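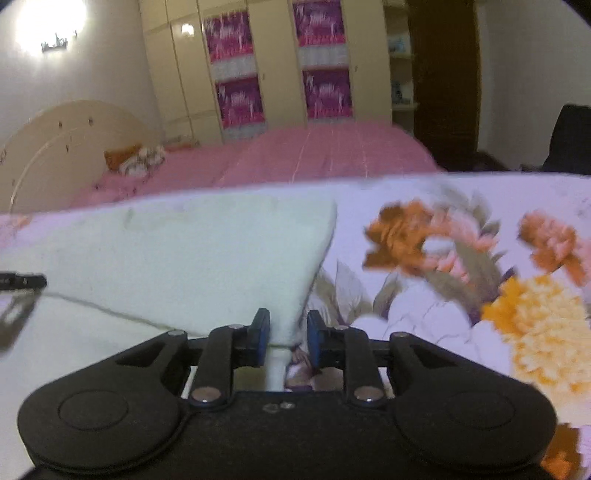
Storing wool and fleece over the winter: sealed bags or open shelf?

Textile Care board, Brondesari Home Forum

schouten_loft
Posted 28 Sep 2020
I have to store 13 knitted items and several fleece blankets until spring. The room is unheated, north wall, and relative humidity goes over 70 percent in December. Options are zip vacuum bags or cotton pillowcases on an open shelf. Last year I used vacuum bags. The knits came out with hard creases along the ribbing and two had moth holes anyway. What do people use?

gretthorpe5
Moths in a vacuum bag means the eggs went in with the garment. A bag keeps new moths out and does nothing about what is already there. Wash first, or freeze at 0 F for a week, then seal.

L. Toledo
Agree on freezing. Disagree on vacuum bags for anything knitted. Wool fiber has crimp, and the crimp is what holds the air. Keep it compressed for months and some of that loft stays gone until the piece is steamed. Polyester fleece handles it better, but the pile still mats at the folds.

My order of work:

1. Wash and dry completely. Lay knits flat on a bedsheet to dry. Never hang them.

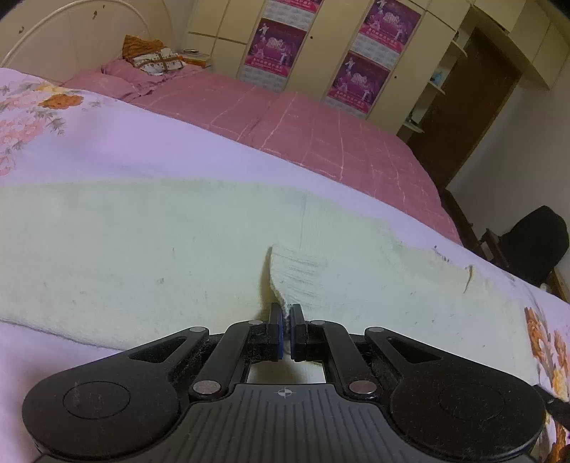

2. Freeze in a closed plastic bag for seven days. Let the bag return to room temperature before opening it, otherwise water condenses on the wool.

3. Fold loosely with the ribbing on the outside of the fold. Heaviest piece at the bottom.

4. Pillowcase, closed with a safety pin. Shelf, not floor.

gretthorpe5
Step 4 is where I stop agreeing. A pillowcase with a safety pin is not a barrier. Webbing moth larvae are very small when they hatch and will go through the opening. A plastic box with a gasket costs little more and needs no compression.

schouten_loft
Would a gasket box trap damp in that room?

gretthorpe5
It traps whatever is in there when you close it. Close it on a dry day, with dry contents, and the inside stays more stable than the room. I put 300 grams of silica gel in each box.

M. Mateos
I have used both in the same closet. Boxes for wool, pillowcases for fleece. Moths do not eat polyester, so there is no reason to spend box space on it. For the wool I put an old cotton bedsheet between layers, floral side or plain side makes no difference, as long as it has been washed without softener.

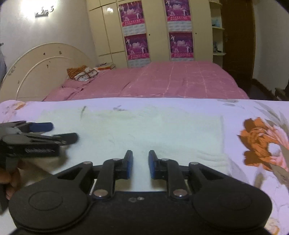

Softener leaves a residue that can transfer to the knit over a few months. I also skip cedar blocks. The oil evaporates, and 15 blocks in a drawer did nothing for me by the second winter.

L. Toledo
Cedar is weak, agreed. On boxes, I will concede the point if the room is as damp as stated. In a dry heated closet I would still use cotton and check the stack monthly.

schouten_loft
It is as damp as stated. The meter is a Nornon and I checked it with the salt test, reads 2 points high. Going with boxes for the knits and pillowcases for the blankets. The freezer holds 5 pieces at a time, so this will take three weeks.

gretthorpe5
Keep the untreated ones in a separate room until their turn.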